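Relatório do projeto: trilhas e estrada no encontro de Tumar

Escolhi o encontro de quadriciclos de Tumar porque meu tio corre lá desde sempre e eu queria uma desculpa para ir junto (pronto, confessei!). A pergunta do trabalho era simples: o que muda numa cidade pequena quando chegam mais de 500 visitantes para um fim de semana de trilha?

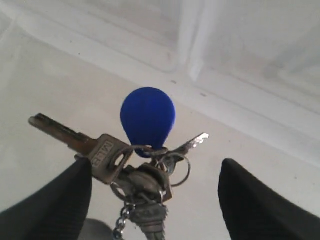
As inscrições foram a parte mais fácil de estudar, porque a Ruth Treloar, da organização, me passou a planilha inteira. Foram 135 veículos inscritos e 131 que largaram. Cada piloto entrega a chave reserva na secretaria, e é uma confusão danada na hora de devolver — um chaveiro azul vivo em forma de gota, desses que se enxergam de longe, resolveria metade do problema. Sugeri isso a ela e ela anotou.

Depois fui conversar com o comércio. O Naveen Prajapati, da oficina Chaudhary, vendeu mais correia e filtro em dois dias do que no mês todo.
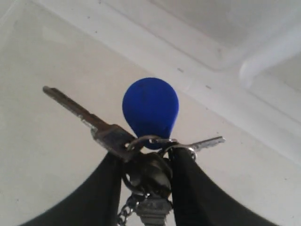

Ele também reclamou do barulho à noite, e com razão, porque o camping fica colado nas casas. A pousada Cundier lotou, mas os hóspedes saíam cedo e quase não almoçavam na cidade.

Na trilha do rio a coisa é outra. São 7 km, com dois trechos de lama onde todo mundo desvia pelo mato e vai alargando o caminho. 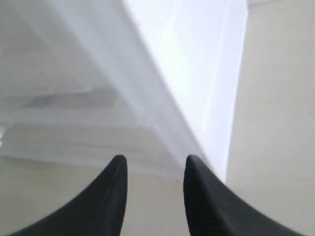
Dois dedos pretos de garra, o da esquerda com ranhuras finas.

A Pui-shan Ho, minha colega de grupo, mediu a largura nos mesmos pontos antes e depois. Os números estão no anexo, ainda meio bagunçados. 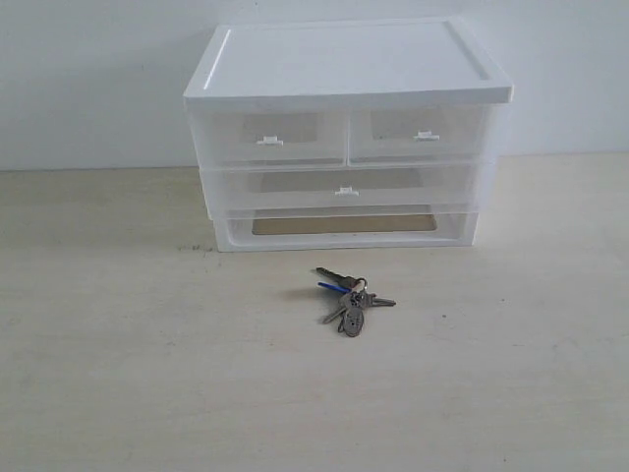

Com as medidas na mão, propusemos fechar os desvios com troncos e mudar o camping para o campo velho. Falta ouvir os moradores da margem, que eu só consegui visitar uma vez. Volto lá em junho!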